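When the arm drops things for no reason: finding a cable that pulls on the wrist
Posted by Emiliano Ledesma in Bin picking, Faults

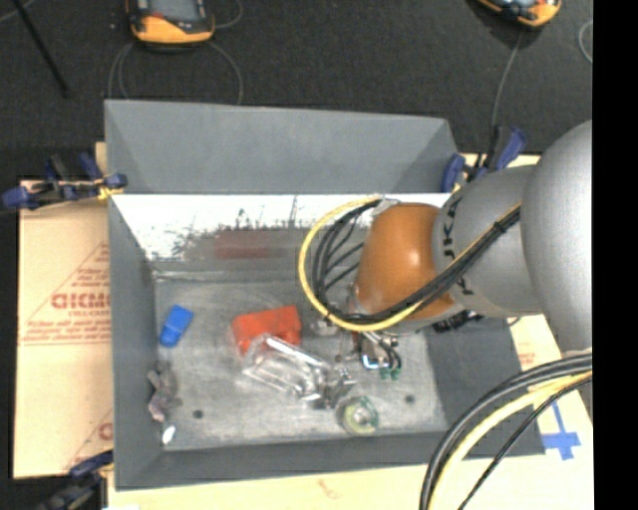 The arm over the gray bin, with the yellow cable looped around the wrist.

For 2 days our picker stopped with a collision fault whenever it went for something near the left wall. There was nothing to collide with. I blamed the vision software, then the gripper, then Thoa Tiêu, who had been the last to touch the settings. It was the cables. I have apologized to Thoa and she is still enjoying it.

If the loop at your wrist is too short or tied too tight, the cables tug on the last joint at full reach. The controller feels a force it didn't expect and concludes it has hit a wall.

You will need side cutters, fresh ties, masking tape and a marker.

1. Look through the fault log for the wrist angle at each stop. We had 27 stops, and nearly all of them came past 109 degrees. Random faults don't have a favorite angle.

2. Put the arm in manual mode at its slowest speed and keep the enable switch in your own hand. Jog to the bad angle with the gripper well above the floor of the bin. Stop when the loop goes tight, or when anything creaks.

3. Back off, power down and lock out before you reach in. I skipped this once, in May, and Macarena Salinas brings it up at every safety meeting.

4. Wrap a bit of tape around each cable where it enters the tie and mark it. If a mark creeps after a few slow moves, the cable is being dragged through.

5. Cut the tie that holds the bundle and let the wrist end find its own length. Retie it snug enough to stay put and loose enough that you can still twist the bundle with two fingers.

6. Jog through the whole range again, slowly, including the corners of the bin. A longer loop is also better at catching on clamps, so watch those.

7. Run 20 picks at low speed before you go back to normal.

Do not raise the collision threshold to make the fault go away. It does go away. So, eventually, does the connector.

If you still get stops with a slack loop, check the payload setting next. Ours was left over from the old Fodelar gripper, but that's a separate page.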